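Plitine opens its doors and lets Bredbridge drive the robot

BREDBRIDGE – If you have driven down McKinnon Street in the last few years and wondered what goes on in the long brick building past the feed store, you had your chance to find out in July, when Plitine threw open its doors for an afternoon and let pretty much anybody who wandered in have a turn at teaching a robot arm to move colored blocks.

The company has been in town since 2006, which surprised a good many of the people in line. It started out repairing packing equipment for the canneries and still does a fair bit of that in the back half of the building, but these days the front rooms belong to the people who write the software that tells robot arms what to do. Most of that work happens on a screen, in a simulator, long before anyone plugs in a real machine, and it was the simulator that visitors had come to see (well, that and the lemonade, which ran out before three o'clock).

The program is called Grakora, and Plitine had it running on a row of desks in the front room, with a big monitor on the wall so that people waiting their turn could follow along. The practice table in it looks homey enough, with a wood grain you could almost mistake for somebody's kitchen, and a white arm standing at the back of it over a handful of bright cubes and a low cyan block.
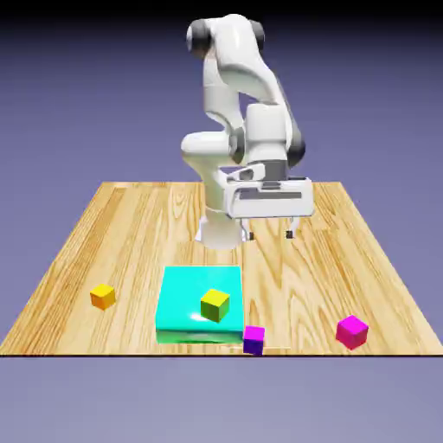 The practice table in Grakora, with the yellow cube over the cyan block and the arm's gripper empty.

Visitors were given a short list of jobs to choose from. The easiest was simply to bring the gripper down over the magenta cube, which sits off by itself on the right with plenty of room around it. The next was to pick up the orange one and carry it across to the cyan block, and the hardest, which drew the most groans, was to lift the purple cube from its spot close to the block without bumping anything on the way. Each person got 7 minutes at the controls, and the staff were generous about it, especially with the younger drivers, who by common agreement were a good deal better at it than their parents.

It looks simple when somebody else is doing it. One grandmother from the east side of town, who told us she had never so much as played a video game, spent her first two minutes sending the arm in the wrong direction entirely, laughed until she had to take her glasses off, and then set the orange cube down on the cyan block as gently as you please. She got a round of applause and went straight to the back of the line to go again.

Part of the trick, the staff explained, is learning to look from more than one place. Grakora lets you switch from the wide view of the table to a close one that looks out past the tips of the gripper, and the close view takes some getting used to. When the hand is pointed off into open space you get the two fingers down at the bottom of the screen and a whole lot of lavender, and more than one visitor asked where the table had gone. 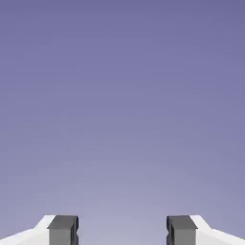 The close view in Grakora: two open fingers with dark pads, and nothing between them yet.

Once you have the table back in sight, though, that close view is the one the regulars at Plitine swear by for the last little bit of a pickup. You line up the cube in the gap, come down slowly, and close. The wide view is better for getting across the table in the first place, and the people who did well in the demonstration were mostly the ones who went back and forth between the two without having to be reminded.

There was a short talk, too, given twice so that nobody had to choose between it and the driving. It covered why a company would bother to build a pretend table at all when wood and plastic cubes are cheap, and the answer was mostly about patience. A simulated arm can drop the same cube all night long and nothing gets scratched, and a program can be tried over and over with the cubes in different spots before it is ever trusted with a real arm. A man in the second row wanted to know if one of these could be taught to fold towels. He was told that people are working on it and that he should not throw out his laundry basket.

Plitine had set out 80 visitor badges and used up every one of them, after which latecomers were waved in with a sticker. The high school sent 18 students from its summer shop class, several of whom stayed on well past the time their bus was supposed to leave and had to be fetched.

The company says it would like to do it again next summer, with more desks and a longer afternoon. Anyone who missed it and would like to be told about the next one can leave a name at the front desk on McKinnon Street, and the side door by the parking lot is the one to use while the front steps are being repaired.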